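Ticket 1175
Site: Kerdale Youth Theatre
Category: Box office and class enrolment
Priority: Normal
Status: Closed

Reported problem
Parents booking the spring term drama classes get as far as the payment page and are then told the class is full. The Juniors class on the Arkari booking system shows 29 places taken out of 300. The office can still add a child by hand.

Log

09.10 Tried a booking as a parent with a test account. Same message. The other classes book normally, so it only affects Juniors.

09.35 Checked the class record. Capacity is set to 300, but that is the seating limit for the main house. Juniors meet in the Shokri Studio. The room was changed in February and the capacity field was not updated with it.

10.05 Asked the office for the correct studio limit. Waiting.

Attachments (3)

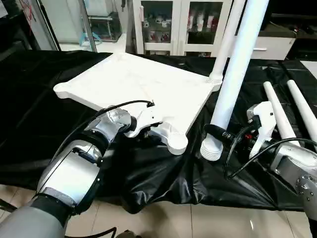
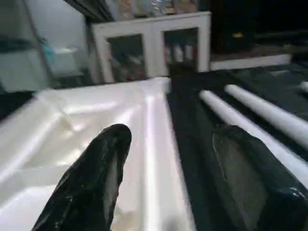
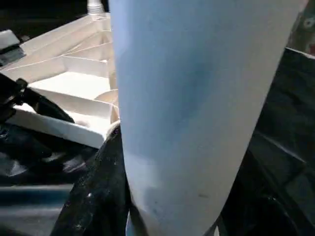
10.50 Office confirmed the limit should be 30. Changed it and saved. Test booking still refused.

11.20 Found a second setting. Each room has its own hold list, and the studio had every place held for the school matinee. The hold should have ended with the show but had no end time. The office screen ignores holds, which explains why adding a child by hand worked.

11.30 Removed the hold. Test booking went through and the confirmation email arrived. Cancelled the test booking and checked that the place went back on sale.

13.15 Office reports that one parent still sees the old message. Asked them to sign out, clear the basket and try again. Booking completed.

14.00 Looked through the other rooms for holds with no end time. One more on the rehearsal room, left over from auditions. Removed with the office's agreement.

Cause
Old hold on the Shokri Studio. The wrong capacity was a separate fault and did not block bookings.

Still to do
Ask Stero whether the system can warn when a hold is saved without an end time. Raised with them as a separate request.
Office to email the parents on the waiting list.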